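Open Afternoon at Resby: Frequently Asked Questions
Handheld gripper demonstration, June

What is being demonstrated?
Manipulation with handheld grippers. An operator holds one in each hand and carries out a household task: moving a box, sorting its contents, folding cloth. The recordings are later used to train the two-arm cell, which has jaws of the same pattern. Visitors see both the handheld work and the cell.

Who runs the session?
Lanying Bai leads the demonstration and takes questions at the end. The cell is run by staff from Motilov, who also built the current linkage.

When should I arrive?
Doors open at 1.30 pm and the first run starts at 2 pm. Each group is limited to 22 visitors. Late arrivals join the next group if there is space.

Can I try a gripper?
Yes, after the second run. The trigger takes a few minutes to get used to. Most people close the jaws too early, before the pads are level with the object. Visitors under 12 need an adult beside them.

Is the robot autonomous?
In part. The Puko controller runs learned tasks without an operator, but a member of staff holds the stop button throughout. If a task fails, it is reset by hand and repeated. Failed runs are not hidden from visitors.

Why are the objects so ordinary?
The tasks are meant for homes, so the objects come from homes. Machined test blocks are used for calibration only.

How is a cardboard box gripped?
By one wall. One jaw goes outside, the other inside, and the raised edge runs between them. The ridged pads face the board from both sides. Corrugated board crushes easily – closing force is therefore set lower than for rigid items. 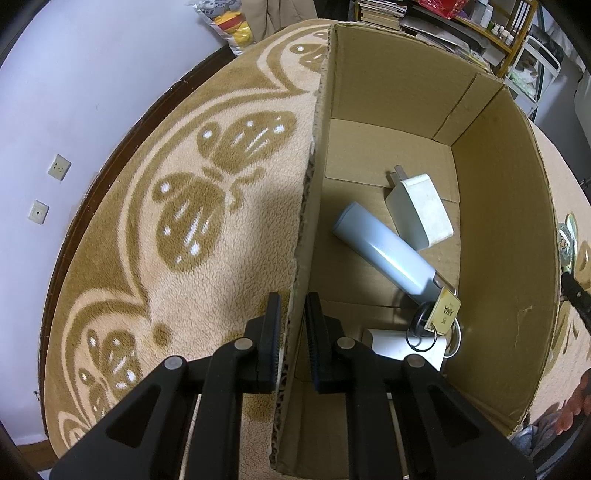 2 min read (388 words)

Does a worn box make the task harder?
Slightly. The wall above has small tears along its rim, with the flutes showing, and a torn edge gives the pads less sound board to hold. We keep worn boxes in the set on purpose. Small contents such as the power adapter and the keys on the yellow tag can slide when a box is tilted, so operators are asked to keep it level.

May I take photographs?
Yes, without flash. Flash upsets the wrist cameras on the cell.

Is there parking?
There are spaces behind the Resby building. The entrance is step-free.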